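Call for participants: household spending diary

Do you know what you spent on bread last month? Most of us don't, and that's fine. The Clisex household economy project would love to find out, and we're looking for people to keep a spending diary with us for 12 weeks, starting in March.

Prices have moved a lot lately, and the usual figures tell us what a fixed basket of goods costs. They tell us far less about what people do when a price jumps. Do they switch brands, buy the smaller size, drive to another shop, go without for a while? Those small choices add up across a whole town, and we think they deserve a proper look. 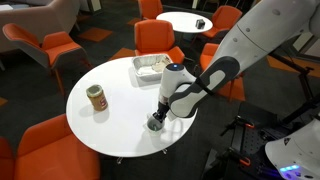 Peanut butter, one of the everyday groceries that counts.

We had over 563 households in the last diary, spread between Crenshaw and Ollel, and the results were a joy to work with. People wrote notes in the margins! (Please do this. We read every one.) This time we're adding Flondinport, where rents and wages look quite different, and we're especially keen to hear from renters, shift workers, retirees and anyone running a small business from home.

What you'd be doing

Write down what your household buys, on paper or on your phone, whichever you prefer. Groceries, fuel, power bills, the kids' swimming lessons, a coffee on the way to work. It takes 5 minutes a day once you're in the habit. You'll also have 2 phone chats with one of our interviewers, at the beginning and at the end, about how you decide what to buy and what you expect prices to do over the coming year.
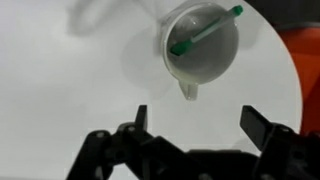

A pen or marker in a plastic funnel.

Morena Tedesco here.

I run the diary side of the project, so it's my name you'll see on your welcome letter. You don't need to be good with numbers, and you don't need to keep receipts, though some people like to. Missed a few days? Leave them blank and carry on. A diary with gaps in it is still very useful to us, and a guess made a week later is less so.

Who can take part

Anyone aged 18 or older who does at least some of the shopping or bill paying at home. Share houses are welcome, and each person can keep their own diary. You'll receive a grocery voucher at the halfway mark and another when you finish. Your name and address are stored separately from your diary, and we don't pass either on to retailers, banks or lenders.
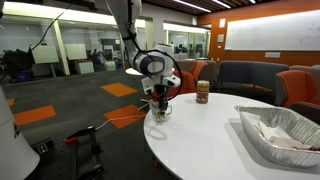 Dario Lo Presti told us he had signed up last time expecting a chore, and by the third week he was arguing happily with his neighbours over whether the cheaper petrol was worth the drive. He also asked us for more room to write about bills that come once a quarter, so the new diary has a full page for them.

How to join

Fill in the short form on the Clisex website, or ask for a paper copy at the library in Crenshaw, Ollel or Flondinport. We'll ask for your postcode, the number of people in your household and the best time to ring you. Everyone who applies gets an answer, including those we can't fit in this round.

Posted 2023-09-09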